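Can a Machine Do the Chores Yet? The Gallery

Every Monday the machines of Bromthorpe are given something dull to do, and every Monday I turn up with a flask to see how they get on. The short answer to the question in the title is "some of them, slowly, if you leave the room tidy first". The longer answer is spread over the headings below.

My own kitchen is the yardstick. I can lay a table in a minute if I'm cross enough. The Asison arm took 16, and put the forks in beautifully.

The towel league

Grecu's folder is still top. It managed 30 hand towels in an afternoon and sulked at the first fitted sheet, as do I. Bath towels remain a grey area, particularly after I've washed them.

The shop floor

Gralirura's shelf stacker has now moved 314 tins of soup between two shelves and back again. The soup is no nearer being eaten. Its makers are pleased with the figures and want to try jars next, so I shall be standing further away.

Rack work, in simulation

Practice on a computer costs nothing in crockery, which suits everybody's budget.

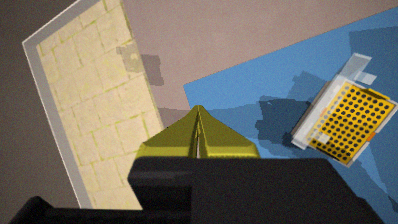 Two yellowish fingers, all but shut, with a perforated rack over on the blue mat. The shadows are very good. I have lost whole evenings to a dishwasher rack and would happily hand this sort of thing over.

Still waiting

Ironing, bins, finding the other sock. Asison says its arm will be 60 per cent quicker at table laying by December, and I have offered it my cutlery drawer to practise on. It may keep the melon baller.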